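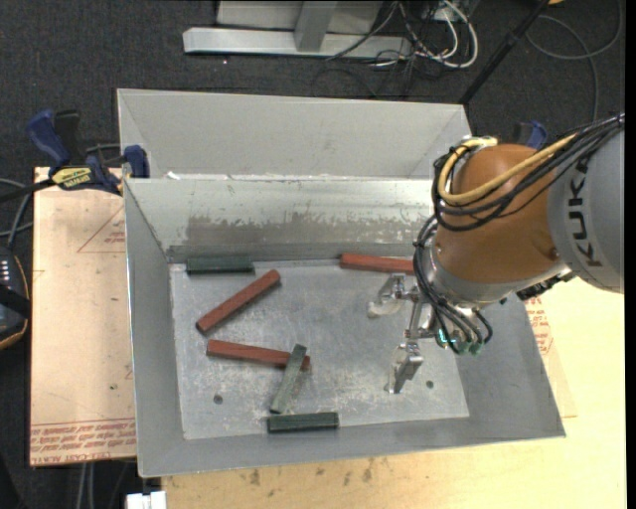 Allov sheet metal sorting bin, open top, large

Rating: 4 out of 5

We bought this bin for the toy block line at our Dalescombe workshop, to replace a plastic tub that had cracked along one corner. It has been in use since January. I paid $150 for it plus freight, and the order number was 1033 if anyone at Allov wants to look up the batch.

First, the shape. It's a rectangle with a flat floor, and the walls flare outwards so the top is a good deal bigger than the bottom. If you are fitting it to a bench, measure for the rim and not for the floor. I measured for the floor and had to shift a shelf. The rim is wide and has been comfortable to grab with gloves on. Without gloves I'd run a file along it first. Ours had one rough spot near a corner, which took a minute to clean up.

The sloping walls are the main reason I'd buy it again. Long blocks slide back down to the floor and don't stand up in the corners the way they did in the old tub. You still get one lying across another, but they're easy enough to pick apart. With a handful of blocks in the bottom you can see the colour of each piece at a glance. Red and green are easy against the grey. We tried some unpainted pine as well and that was fine too.

There are small round holes in the floor. They let sawdust and grit out when you tap the bin, though I'd have liked more of them. Anything small enough to matter, like dowel pins, I would keep in a different container.

Now the finish. It's plain grey metal, with no paint or coating inside. It scratches. The floor picked up scuffs in the first week and has kept on collecting them, and the back slope has a brownish worn patch on it where it gets the most rubbing. None of this affects how it works, but if you want something that stays looking new, look elsewhere. The marks don't come off with a cloth. I tried metal polish on a small area and it left a bright spot that looked worse than the scratches.

It's also loud. Drop a hardwood block in from bench height and you'll hear it in the next room. A rubber mat under the bin took the ring out of it, but the mat was another $12 and it should really come in the box.

Cleaning is simple. I brush it out on Sunday and wipe the rim, where scraps of label tend to collect.

I looked at the Texier bin before ordering. It was cheaper at $90 and had straight sides, so it would have fitted our shelf. The one in the shop at Stestcombe flexed when I leaned on the side. The Allov doesn't flex much at all.

Good points: stiff walls, useful slope, wide rim, easy to see into.

Bad points: scratches quickly, noisy, takes up more bench than you'd expect, no mat supplied.

I've taken one star off for the noise and the rough spot on the rim. Delivery was on time and the packaging was mostly cardboard.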